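Open Day FAQ

Updated 2022-11-04. Written fast between phone calls, sorry for the shorthand. If your question isn't in here, email the front desk and put OPEN DAY in the subject.

When is it?

Last Saturday in January. Doors at ten, out by four. Exact date goes on the booking page once the building confirms.

Where?

Wotthorpe, the Kasgate building, second floor. Not the old Desow unit by the rail yard, that was last year and people still turn up there. Elevator works. Stairs are on the left as you come in.

Do I need a ticket?

Yes. Free, but you need one. 500 for the whole day, split into slots. Last year the morning ones went first and the two o'clock had plenty left almost to the end.

How big is a slot?

36 people. Fire rules, so please dont ask us to squeeze in a cousin. Kids count, babies in a carrier don't.

How long does it take to get round?

An hour if you stop at everything. Nobody will push you out, but the next slot comes in behind you and it gets tight near the tables.

What will I see?

Teaching stations mostly. Person picks something up with a pair of hand grippers, does the job, puts it back, does it again. The recordings go toward training the robot arms. Arms are in the back room, runs on the half hour, Dong-hyun Ahn talks you through what's going on. Then the packing line demo from Andreadis, which is theirs and not ours, ask them about it.

Is it noisy?

Back room yes, a bit. Teaching side no, mostly people talking. Ear defenders in a box by the door.

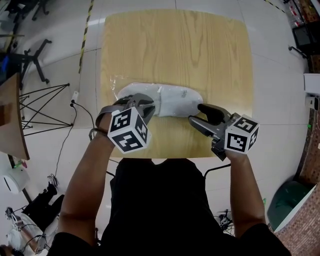
Can I have a go myself?

Yes, at the try-it table. Sign up when you arrive, names go on the whiteboard, ten minutes each. Kaja Kivi runs it with Tanner Carrier. You hold one gripper in each hand, they close when you squeeze. First job is a shoe, a white knit sneaker like the one on the table, one gripper on the heel and the other working at the toe end. Harder than it looks! Soft shoes fold up on you. Please leave the white cubes with the black square codes alone, the ones mounted on the grippers. Fingers over the codes and the tracking is no good. Short sleeves or rolled up is best, big cuffs get in the way.

Minimum age for the try-it table?

Eight, with an adult standing next to them. Under that they can watch from the bench.

I'm left handed, does it matter?

No. You use both hands the whole time.

How many tries before a robot can do it?

Everyone asks. Depends on the job. Our target for the shoe task is 3000 good recordings, and we had 2000 at the end of last month. Bad ones get thrown out and they don't count. Folding is worse than shoes. Ask Dong-hyun, he has the chart and will show it to you whether you want it or not.

Will my ten minutes be used for training?

No. Visitor sessions are practice only, nothing saved. If you want to do it properly, see next one.

Are you hiring people to do this?

Yes, part time, evenings and Saturdays. No experience needed, we train you for two days, paid. Florence Kowalchuk has a desk by the exit with the forms. Bring a resume if you have one, fine if not.

Can I take pictures?

Teaching side, yes. Back room, no flash. Andreadis demo, ask first, they said no last time. Don't post pictures of other peoples kids.

Floor rules?

Striped tape on the floor means stop unless someone waves you through. Watch for cables. Closed shoes please, no sandals, no heels you can't walk in. Bags go on the coat rack or stay on your back.

Wheelchair access?

Yes, all except the viewing step in the back room. We'll have a screen at floor level showing the same thing. Tell us when you book and we'll hold you a spot at the front.

Food?

Coffee and donuts in the hall until they run out. Nothing past the double doors, not even water with a lid.

Parking?

Street only. Lot behind the building is for deliveries and they do tow. Bus stops right outside.

School groups?

Not on the Saturday. Mackenzie Melnyk does weekday visits for schools, max 36 again, teachers included. Spring dates are open now, write to her directly with two dates that work and the grade. She'll need the permission slips a week before the vist.

I booked and can't come?

Cancel with the link in your email, the spot goes back up automaticaly. Swapping slots works the same way, cancel and rebook.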